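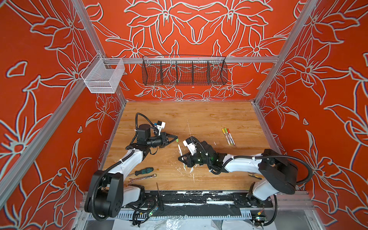
*Craft bench with the mesh baskets on the rail. The long one is for markers.*

**To:** Flulthorpe workshop list
**From:** Gladys Mussa
**Subject:** Re: Marker storage and the bench top
**Date:** 26/03/2021

Hi all,

Answering Pieter's points from earlier in the week, which I've left in below so people have them together.

> **Pieter Du Plessis wrote:**
>
> Two things about the craft bench.
>
> First, the felt-tips. We bought a box of 100 for the Drendach signs and I can never find one when I want to label something. They end up in drawers, in coat pockets and in the tin with the brushes. Can we settle on a place for them?
>
> Second, the top. There is white paint all over the middle of it. Do we sand it back, cover it, or leave it? I don't mind which but I'd like to know before I order anything. Also, is the flowered backing staying? I had a quote from Stater for plain white board.
>
> Pieter

On the markers, I'd like to use the long black basket in the center of the rail. It already has compartments, so the colors can be kept apart without buying anything. My suggestion is dark colors on the left, brights on the right, and whatever is left over in between. Caps on, please. I tested the old stock on scrap paper on Wednesday and threw out 13 that had dried up, all of them from the tin.

The little white basket near the left corner can take erasers, clips and the short pencils. It's too small for anything else.

Please don't put scissors or knives in either one. Those go back in the drawer under the sink.

The backing stays as far as I'm concerned. I like the lilies and the orange, and it wipes down fine. If somebody feels strongly about plain board, write to the list before the end of the month and we'll talk about it.

As for the top, the white is in the middle and toward the front, some of it in splatters and some in drips. I went over one small patch with a plastic scraper and a damp rag. The thick spots lifted and the thin ones didn't. There are scratches in the wood as well, and a reddish-brown mark that I left alone. 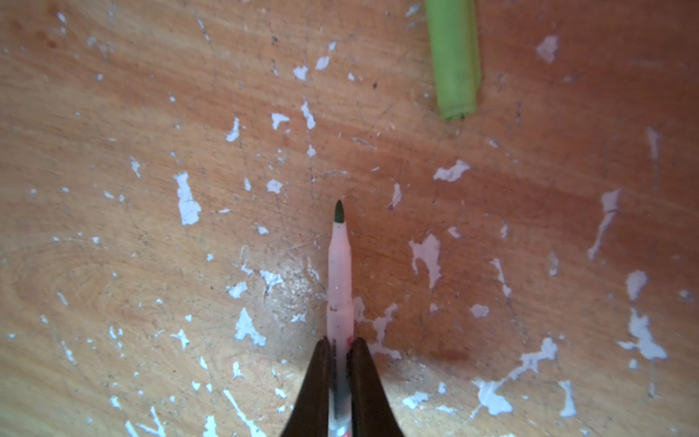
## What I'd like to do about the top

I'd rather not sand the whole thing. The grain is good and I don't know how thick the planks are. My plan is:

1. Scrape off whatever comes up easily, plastic scraper only.
2. Go over the rest by hand with 400 grit, along the grain. Jaiswal has a pack of 300 as well if that turns out too fine.
3. Wipe it and leave it overnight.
4. One coat of clear wax.

Some of the white will still show after that. I can live with it on a work surface.

Pieter, please hold off on ordering a cover. If we do want one later, a cutting mat in the middle would take care of most jobs. For painting, can everyone put paper down first? There is a roll on the shelf by the door.

I can do the scraping one evening in the first week of April and could use one other person. Reply to me directly, not to the whole list.

Gladys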